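Speaker notes: Running a small airport shuttle, what changed when we dropped the meter
Kamran Swati, Brirnoris Shuttle
Regional ground transport operators' day, 14/11/2020

Slide 1. Hello and who we are

Say name, company, where we work. Brirnoris runs 11 vehicles, mostly minivans, between Sandhu and the airport at Plelleo. Most of our trips are booked ahead. We used to run everything on the meter and we now quote one price per zone. The talk is about that switch, and then a bit on dispatch and lost property. Questions at the end, but people can stop me if a term is unclear.

Slide 2. Why riders did not like the meter

Riders going to a flight are already watching the clock. On the meter they were watching two things. When traffic stopped on the bridge, the fare went up and the driver got the blame.

We looked through one year of written complaints. There were 213. The largest group was about price, and most of those were not claims of cheating. The rider simply did not know the number before getting in. Read out the short one: "Same house, same airport, three different fares."

Pause here. Ask who in the room still meters airport trips.

Slide 3. How we drew the zones

First try was by zip code. It did not work well. One zip code in Sandhu runs from the rail yard to the hills, and the far end takes twice as long.

Second try was by drive time at six in the morning, then checked against the afternoon. We ended up with 21 zones. The map is on the slide. Point out zone 4, which is odd in shape. It follows the river because there is only one crossing.

Tolls are inside the price. Tips are not. Car seats are free if asked for when booking. Extra stops are charged, and the charge is on the same page as the zone prices.

Slide 4. What drivers said

Drivers were worried about slow days, and they were right to be. A flat price moves the traffic risk from the rider to us. If the driver is paid a share of the fare, it moves to the driver.

We pay a waiting rate once a trip runs past the planned time for its zone. It comes out of the office side. Before that we lost two good drivers, and I should have set it up before the first zone price went on the website. Say this plainly, people will ask.

Slide 5. Booking and dispatch

We use a dispatch program called Idow. I am not here to sell it. It does three things we need: it holds the booking, it checks the flight number, and it texts the rider when the van is on the way. The old way was a whiteboard and two phones.

Flight checks matter more on the way back than on the way out. A van that leaves the lot on time for a late plane sits at the curb, gets moved along, and circles. Now the driver leaves when the plane is on the ground. For international arrivals we add time for bags and passport control.

One warning. Riders type the wrong flight number often, usually the outbound one for the return trip. The booking desk calls back on any number that does not match the date.

Slide 6. Lost property

Short section, but I get more email about it than about anything else. Phones get claimed the same day. Small things mostly do not, and riders often don't know which ride they lost them on.
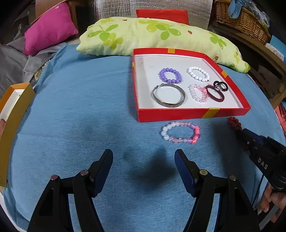
Bracelets and hair ties, red box lid

Our rule is that the driver checks the seats and floor after every drop-off, before taking the next job. Anything found goes into an envelope with the van number, the date and the trip number, and the envelope comes in at the end of the shift. Drivers do not arrange returns themselves. That stopped the arguments over who had promised what.

When a rider calls, the desk asks them to describe the item first. We do not read out a list. Mailing is at the rider's cost. Pickup at the office is free, and so is handing it over on their next trip with us.

Slide 7. Shared rides

Skip if short of time.

We tried shared vans at a lower price per seat. The most we would let a rider wait for a second party was written into the booking, and people still did not read it. We now offer shared rides only on the early run from Sandhu, where everyone is heading for the same group of flights. Private rides the rest of the day.

Slide 8. Prices on the website

Put every zone price on one page. No "call for a quote." If a rider is outside the zones, say so and give the phone number. We update the page in November, before the holiday bookings start, and a booking keeps the price it was made at even if the page changes later.

The price in the confirmation text has to match the page. We had one week when it did not, and we honored the lower one each time.

Slide 9. If you are thinking of switching

Take your last 100 airport trips. Write the metered fare beside the flat price you have in mind. Look at the ones where you would lose money and find out what they share. For us it was Friday afternoons and the far side of the river. Fix the zone or accept the loss, but know which trips they are.

Start with one direction, to the airport. Add the return once the flight checks are working.

Slide 10. Questions

Leave the zone map up. Price sheets are on the table by the door. If asked about insurance, our policy did not change with the move to flat pricing, but tell them to check with their own agent.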